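8 min read

The budget line nobody wanted to defend

The operations manager at Brukholm keeps two spreadsheets. The first one went to the board in August and has a single row for the robot arms. The second one, which she agreed to scroll through with me on a Wednesday afternoon, has a row for everything else, and it is a good deal longer.

She asked that her name be left out, mostly so she can go on negotiating with the people she buys from. Brukholm runs a repair and refurbishing service for small household appliances, and for the past year it has been trying to decide how much of the handling, sorting and cleaning could be passed to a robot. I had come in expecting a sales story. I also came in doubtful, having sat through a few of those.

"You can be as doubtful as you like," she said. "I'm the one who has to sign for it."

Her first complaint is about quotes. Brukholm asked for prices from two suppliers, Presau and Wuneo, and got back two documents that could not be compared. One priced the arm, the controller and the first year of support as a bundle. The other priced the arm alone and put the gripper, the mount, the software seats and the training days on a separate sheet marked optional. "Optional for whom?" she said. "An arm without a gripper is a coat rack."

She rebuilt both quotes line by line until they covered the same things. It took her most of a week. By the end the cheaper one was no longer cheaper, though she wouldn't tell me by how much, and she doesn't think either company was trying to fool her. "They quote the way their customers ask. Most customers ask what an arm costs."

I asked about the payback figure, since every proposal has one. Presau's version assumed the arm would work 1000 hours in its first year. Brukholm had the loan of a unit for a trial and she logged the hours herself. The log came to 533, and she counts anything as a working hour if the thing was moving parts that a paying customer would care about. Setup, resets and waiting for someone to come over and free a stuck item did not count.

Was that a fair test? A supplier would say a trial always runs slow, and that the second half of any year looks better than the first.

"Sure, and I put that in," she said. "I gave them a better second year. I gave them a better third year too. It still doesn't pay back when they said it would, it pays back later. That might be fine. But then say later."

What bothers her more is the stuff around the machine. Her second spreadsheet has rows for power outlets, cable covers, a proper stand, spare fingertips, floor marking, and the hours of the technician who looks after it all. She set aside 30 percent of the purchase price for these, on the advice of a friend at another shop, and has already been told by her own technician that it won't be enough. The row for cabling alone has been changed four times.

I wondered whether she was padding the number to kill the project. She laughed, though not for long. "If I wanted to kill it I'd have left those rows out and let it go over budget in the spring. Then it's dead for ten years, because everybody remembers."

Her technician, a patient man who had been half listening from the next desk, takes a different view of the money. He would buy one arm, the plainest available, and spend whatever was left on fixing up the room. He pointed out that the work has to be done among ordinary things, on a floor with furniture and cords on it, next to appliances in every shape a factory ever made. A gripper that does well with identical boxes on a clean bench hasn't shown him much. 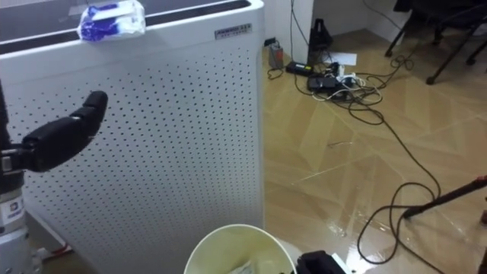 Tzanetos wrote in after reading a draft of these notes, to say that the 30 percent figure struck him as low and that the hours log mattered more than anything else in the piece. His own shop bought on the strength of a demonstration and wrote down nothing for the first six months, so when the lease came up for renewal there was no way to argue for it or against it. He would tell any buyer to start the log before the machine arrives, with people doing the job by hand, and to be suspicious of any supplier who offers to keep the log for them.

The manager agreed with most of that when I passed it on. She was less sure about leasing. Brukholm looked at a lease and found that the monthly payment covered the arm but left the gripper as a purchase – the part that wears out fastest, in other words, was the part they would own.

So will she buy? As of our talk she had a recommendation half written. It asks for one arm, a second trial on a fixed set of tasks, and a date on which somebody has to decide to stop or go on. The board would prefer two arms and no date. She has heard the argument that a pair gets a better discount, and she has seen the discount.

"It's a real discount," she said. "It's just on something we haven't shown we need."

I'm still not convinced there is a good case for even the one. She seemed to think that was reasonable, and went back to the cabling row.

Contact | Copyright, all rights reserved | Back to top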